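Notes for the Tondia talk - "The night the gripper wouldn't let go"
Alcides Bastos, Nov 13, 2021

Slide 1. Say hello, thank everyone for coming out, and ask who has ever had a robot drop something. Wait for the hands. Then ask who has had one refuse to drop something. Fewer hands, I expect, and those are the people I'd love to chat with over coffee.

Slide 2. Background, and keep it short (I never do). Nestum is our table-clearing task, run in simulation before it goes anywhere near the real arm. By October we had done 2,000 runs and 95 per cent of them finished cleanly, so we were all feeling rather pleased with ourselves.

Slide 3. The fault. In 22 of the failed runs the fingers closed on something thin, the width reading fell below our cut-off, and the software decided the hand was empty. So it went off to try again, still holding the thing! Explain the cut-off slowly here, as people got lost at this point in the practice talk.

Slide 4. Why it's a safety matter. A hand that believes it's empty travels at full speed. On the Valente arm that would mean a stiff little rod swinging past at a person's face height. Pause. Let them picture their own lab.

Slide 5. What we changed. We lowered the cut-off, added a check on motor effort, and made the arm move slowly for 3 seconds after any failed grasp. Mention that the slow move annoyed everybody for a week, me included - it's staying in.

Slide 6. Still open: two thin things at once. Our effort check can't tell one from a pair, and I'd welcome ideas. Leave this last slide up during questions, chopsticks in the gap and fingers open.

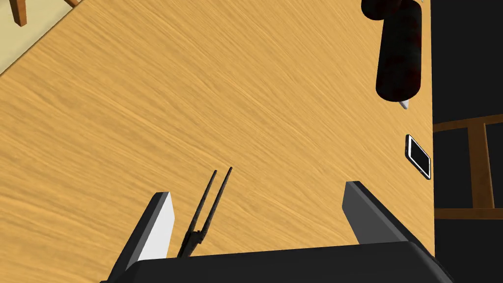 Trineo asked whether the slow move should depend on a timer at all, and said it would be safer to hold the low speed until the hand had been checked by a second sensor.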